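うちのリネン工場にロボットが来た件
掲示板 > 仕事・職場 > 機械化・自動化

1 名前:乾燥機の番人
6月からタオル畳みの台に腕が2台入った。機種名はSkornitz。朝礼で「皆さんの負担を減らす新しい仲間」と紹介されたが、仲間のほうは朝礼に出ていない。
負担は確かに減った。ついでに私の持ち場も減って、今は腕が畳み損ねた分を畳み直す係をやっている。肩書きは「品質サポーター」。時給は据え置き。

2 名前:ななし工員
出世おめでとう

3 名前:第二シフト
うちは検品がDevadigaになって2年目。目は楽になったよ。代わりに画面を見る仕事が増えて、また目にきてる。

4 名前:pressroom
>>1
文句の多い人だな。1日3000枚畳んで手首を壊した側から言わせてもらうと、あれは早く入れてほしかった。湿布代を返してほしいくらい。

5 名前:乾燥機の番人
>>4
手首の件はその通りで、私も朝の痛みは消えた。ただ前は台を囲んで4人でしゃべりながらやってたのが、今は1人で機械の後ろに立ってる。腕は相槌を打たない。

6 名前:ななし工員
相槌は次のバージョンで有料

7 名前:元Prosutlow
設備側にいた人間だけど、畳みは難しいんだよ。布は毎回形が違うから。端をどうつかむかでその後が全部決まる。人が遅いと笑うのは勝手だが、見てから笑ってくれ。

8 名前:pressroom
>>7
で、人より速いの?

9 名前:元Prosutlow
>>8
条件による。

10 名前:第二シフト
営業と同じ返事だ

11 名前:乾燥機の番人
うちの腕は最大で1時間に100枚という触れ込み。新人の頃の私でももう少しやった。でも腕は昼休みを取らないし、14時の眠気もない。そこは素直に負けを認める。

12 名前:しわのばし
Sivitzの社内報に現場の話が出てたので貼っておく。宣伝くさいが、途中は割とまともなことを言ってる。 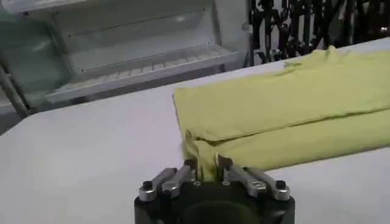 文/Deepika Palaniappan(Sivitz 現場改善室)
黄緑色の布の端を、2本の細い指先がつまむ。熟練の担当者なら考えもしない動作だが、機械に任せるとなると、まず「どこが端か」から話が始まる。現場で一番時間を使ったのは調整の作業より、担当者への聞き取りだった。どこを持つのか、なぜそこなのか。返ってくるのはたいてい「なんとなく」で、その「なんとなく」を言葉にしてもらうのに春が丸ごと終わった。導入後、担当者の仕事は畳むことから、機械の癖を見つけて伝えることに移っている。(社内報より抜粋)

13 名前:乾燥機の番人
>>12
聞き取り、うちでもされた。私も「なんとなく」と答えた口だ。春が終わったのは半分くらい私のせいかもしれない。

14 名前:pressroom
端がくしゃっとなってるけど、これで合格なのか

15 名前:元Prosutlow
>>14
つまめばそこは寄る。あんたの指でも寄る。

16 名前:第二シフト
「癖を見つけて伝える」って要するに教育係でしょ。教育係手当はどこに書いてあるの。

17 名前:しわのばし
>>16
抜粋元を最後まで読んだけど、載ってなかった

18 名前:乾燥機の番人
次の面談で聞いてみる。品質サポーターとして。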